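Chapter 2
Folding a Polo Shirt

I learned to fold shirts in the stockroom at Zinchenko, a small school outfitter, where I had a Saturday job and a very short-tempered supervisor. We did polos by the boxful, and my first 40 all went back to the table to be done again. I was cross at the time (I'd thought they looked lovely!), but she was right — I had rushed the part before the folding, when you just lay the thing out.

So that's where we begin. Put the shirt on a table, collar away from you, and get the sleeves out to the sides. Don't use the bed. A mattress gives under your hands and the creases move about as you press them, whereas a plain wooden tabletop stays put and lets the cloth slide. 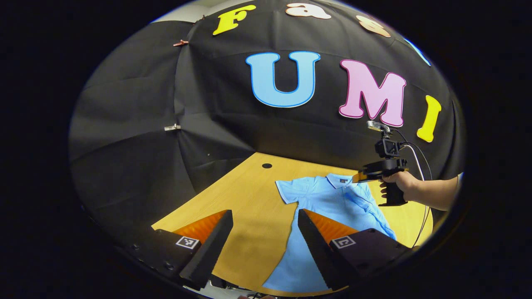 Now smooth it, and go gently. I start under the collar and work down with flat palms, pushing the wrinkles out towards the hem. Knitted cotton stretches if you tug at it, and a stretched shirt never folds square. Little ripples near the bottom are fine at this stage, so leave them be.

Next comes the collar, which a T-shirt doesn't have and which causes most of the grief. Turn it down all the way round and run a finger along the edge. Then look at the placket, the strip with the buttons. If it wanders off to one side, the whole shirt is lying crooked, and you'll want to lift it by the shoulders and set it down again. When I moved on to the Skuvbridge shop I timed myself, and a careful laying out took me 22 seconds, which I was very proud of.
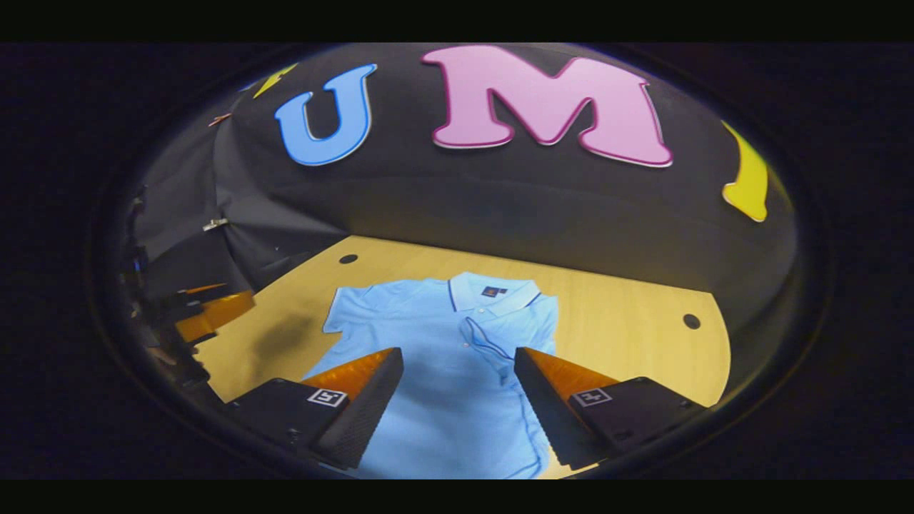

Zinda, reading this chapter in draft, wrote in the margin that she always does up the top button first, and that her collars stay flat in the drawer for weeks. I've tried it since and I do like it, so button up before you turn to Exercise 2.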